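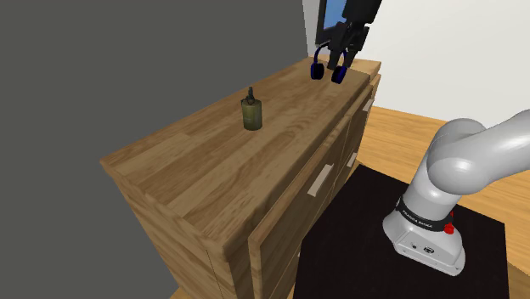
Fig. 1 - Accessoire posé sur le plateau du meuble, rendu 3D.

Rapport de projet - Cinéma de genre et circulation vidéo
Licence 3, parcours études cinématographiques
Objet : le giallo tardif « Roltumis » et sa réputation

1. Point de départ

Le sujet proposé en septembre demandait de choisir un film d'horreur dit culte et d'expliquer d'où lui vient ce statut. J'ai pris Roltumis, coproduction fauchée distribuée en cassette par Civero, parce que tous les forums le citent et que très peu d'intervenants semblent l'avoir vu en entier. Je précise d'emblée que je n'ai pas été convaincu par le film, et encore moins par ce qu'on écrit dessus.

L'histoire tient en peu de mots. Une restauratrice de tableaux arrive au sanatorium de Stindisdale, fermé depuis la guerre, pour expertiser une fresque. On meurt dans les couloirs. Le tueur porte des gants, comme partout ailleurs à cette époque, et son identité est révélée par une lettre lue en voix off, ce qui règle le problème sans que personne ait eu à enquêter.

2. Corpus et méthode

J'ai travaillé sur deux copies : le transfert de la cassette Civero et la version restaurée par l'éditeur Peng. À côté, j'ai constitué un corpus de 200 textes (critiques amateurs, fils de discussion, notices de catalogues, quelques articles de fanzines). Chacun a été lu et classé selon ce qu'il affirme du film et selon la source qu'il donne, quand il en donne une.

La limite est évidente : un texte mis en ligne n'est pas forcément représentatif de ce que pensaient les spectateurs des vidéoclubs. Les témoignages du type « je l'ai loué à douze ans et je n'ai pas dormi » sont nombreux, invérifiables, et souvent écrits avec les mêmes mots d'un site à l'autre.

3. La légende de la version longue

L'argument qui revient le plus est l'existence d'un montage intégral que la censure aurait mutilé. J'ai voulu remonter la piste. La plupart des textes renvoient à un livret joint à l'édition Peng, lequel renvoie à un fanzine, lequel parle d'une « rumeur de plateau » sans rien citer. Je n'ai trouvé ni visa, ni liste de coupes, ni photogramme d'une scène absente des deux copies.

La comparaison des copies donne un résultat plus modeste. Elles diffèrent sur 5 plans, tous situés dans la séquence de la chaufferie. Trois sont simplement plus longs chez Peng. Les deux autres sont des inserts de couloir déjà utilisés au début du film, donc remontés là pour combler. Parler de version mutilée me paraît très exagéré.

L'autre chiffre qui circule, celui des 900 cassettes qui auraient été pressées, n'a pas plus d'appui. Il sert surtout à justifier les prix demandés par les revendeurs.

4. Le film lui-même

Il reste des choses à défendre. La musique, un motif d'orgue joué trop vite, fonctionne bien dans les scènes d'escalier. La poursuite dans la buanderie est lisible et assez cruelle. En revanche l'influence gothique dont parlent les notices se réduit à des chandeliers et à de l'orage, et la lecture féministe défendue dans plusieurs articles repose sur une seule réplique - qui n'existe d'ailleurs que dans le doublage français. Dans la piste italienne, l'héroïne demande l'heure du train.

5. Bilan

Mon hypothèse est que la réputation de Roltumis tient à la jaquette et à la rareté, puis à la répétition. Je ne peux pas la démontrer complètement, il faudrait pour cela les registres de location, que je n'ai pas obtenus. Le classement du corpus est aussi discutable : certains textes mélangent souvenir et recopie, et j'ai dû trancher seul. Un second lecteur aurait été utile.

Si le travail devait être repris, je commencerais par le doublage, dont on ignore presque tout, et je laisserais la version longue de côté tant qu'aucune bobine n'est montrée.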